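New Tullindale book lands, and yes, I read it in one go

I promised myself I'd save the new Tullindale for the long drive to my sister's place. That lasted until lunchtime. I sat down with a cup of tea and a cheese sandwich, and the next time I looked up the tea was cold and Mum was ringing to ask why I hadn't picked up her parcel. Sorry, Mum!

For anyone who has missed the series so far, the Tullindale books are chapter books for readers from seven or so up to ten, written by Xiomara Mbeki and published by Pamcombe, a little press I have a real soft spot for. They follow Dvorak, a very bossy goat who believes he is mayor of the town of Tullindale, and the two kids next door who have to clean up after him. The new one is called Dvorak and the Lost Letterbox. It's the 14th in the series, if you can believe it, and it's in shops and libraries from January 2026.

This time the town letterbox has vanished from outside the bakery. Dvorak blames the geese (he always blames the geese) and appoints himself chief detective, with a colander for a hat. Meanwhile the kids, Prue and Manny, notice that everybody in town has started getting the wrong mail. The dentist gets a love letter. The school principal gets 400 packets of radish seeds and plants the lot. I laughed out loud at the radishes, and I'm a grown woman with a mortgage.
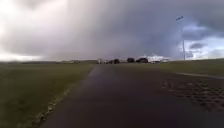
Vol. 14, No. 3, p. 76

I won't spoil who has the letterbox, but I will say the answer is kinder than I was expecting, and that the chapter where Manny reads a letter meant for his grandad made me go a bit quiet. Mbeki has always been good at slipping something gentle in between the goat jokes. She doesn't make a fuss about it either – the very next page has Dvorak stuck in a wheelie bin.

The chapters are short, which makes it a great one for bedtime, although you'll be asked for "just one more" and you'll probably give in. There are black and white drawings all the way through, and my favourite is Dvorak trying to organize his own parade with nobody in it but a duck. The print is a good size too. My nephew, who is eight and reckons he hates reading, took my copy off the kitchen table and I had to negotiate to get it back.

If I'm being picky, the middle sags a little. There's a long bit about a cake competition that doesn't have much to do with anything, and I'd have traded it for more of the geese. Kids coming to the series fresh might also wonder why everyone is so scared of the librarian (read book three, it's worth it). Otherwise you can start here quite happily.

Pamcombe also tells me the first Tullindale book, which has been hard to find in colour covers for ages, will be reprinted in August. The audio version of the new one is coming from Prondell, but there's no word yet on who's doing the goat. I have opinions! Somebody with a deep, grumpy voice, please, and a decent bleat.

Our library has copies of The Lost Letterbox on order and you can put your name down at the desk or on the website. I've already put mine down, even though I own it, as my copy is now at my nephew's house and I don't like my chances.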